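Falling for stone, sixteen samples later

I have spent most of February thinking about worktops, and I have loved every minute of it. 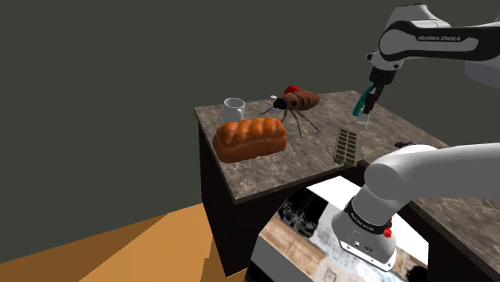 Mottled grey-brown with paler veins, over a black cabinet.

It started because our old kitchen top had a burn the size of a saucer by the hob, and I thought I'd just pick a new one on my lunch break. Ha! There is a whole world in there. Hanane Filali, who runs the little stone yard out at Protadberg, let me wander round for two hours with a cup of tea, and I came home with 16 samples in a carrier bag that nearly took my arm off.

What gets me is how different they are once you have them at home. The one called Trerance looked dull as anything in the yard, a sort of wet pavement colour, and then at four in the afternoon on my windowsill it went all gold and smoky and I had to ring my sister. Lục is a deep green with tiny flecks and I want to live in it (my husband says it looks like a pond, which I took as a compliment). Prandance is the sensible one. It would hide crumbs for a week.

Hanane's advice was to spill things on them, so I did! Beetroot, turmeric, cold coffee, half a lemon left face down overnight. The lemon left a pale ring on both of the marbles, so they're out, and I was sadder about it than I expected. The granites didn't care in the slightest.

She also has a slab propped up by the back door that she reckons is some 100 years old, taken out of a dairy, all worn into a dip where people must have stood and worked. I kept going back to stroke it. It isn't for sale, I did ask.

So it's down to Trerance and Lục, and they're both leaning against the toaster while I make up my mind. I'm going back to the yard next week to see the full slabs, and I'm taking the beetroot.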